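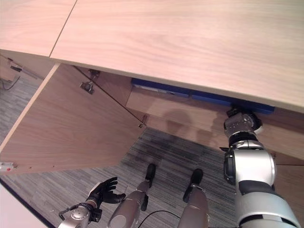 A desk at the Clesura office in Pavirdale, with its cabinet door open under the top.

Clesura keeps its old desks and repairs the doors

The Clesura office in Pavirdale will not buy new desks this year. The company decided to keep the light wood desks it has and to repair the small cabinets built under them. The work started in April and it should be finished before the winter.

The office has 90 desks of this type. Each one has a cabinet under the front edge of the top, with a door that opens outward on metal hinges. After many years of daily use, a lot of the doors do not close well. Some hang too low and touch the side panel, and on others the catch no longer holds, so the door opens again when a person moves the chair.

"The wood is still good," said Benedek Bárány, who is responsible for the furniture and the rooms at the office. "We looked at every cabinet in the spring. The problem is nearly always the hinge or the catch, and these are small parts. I did not want to throw away a whole desk for a small part."

The first plan was different. In the budget for this year there was money for new desks without any cabinet. Many employees did not like this idea. They keep shoes, paper, chargers and lunch boxes under the desk, and the shared lockers are on another floor. A short survey was sent to all teams, and most of the answers asked for the cabinets to stay.

The new hinges and catches come from Keogh, a supplier of furniture parts. Clesura ordered 200 hinges, enough for 2 on each door with a few left in reserve. The local workshop Indari does the fitting. Its workers come in the early morning and repair one row of desks on each visit. They also check the screws in the side panels and tighten the fittings.

Employees are asked to empty their cabinet on the evening before the visit and to take any boxes off the carpet in front of it. Cables which hang behind the door should be moved to the back of the desk, so that they are not caught when the door is closed. The list of rows and dates is on the board next to the kitchen, and it is changed when a visit is moved.

Doors that are already repaired can be used immediately. If a door still does not close, the employee can call extension 2305 and give the desk number. Mr. Bárány asks people not to turn the hinge screws on their own.

The meeting room cupboards have the same kind of hinges. They will be checked after the last row of desks is ready.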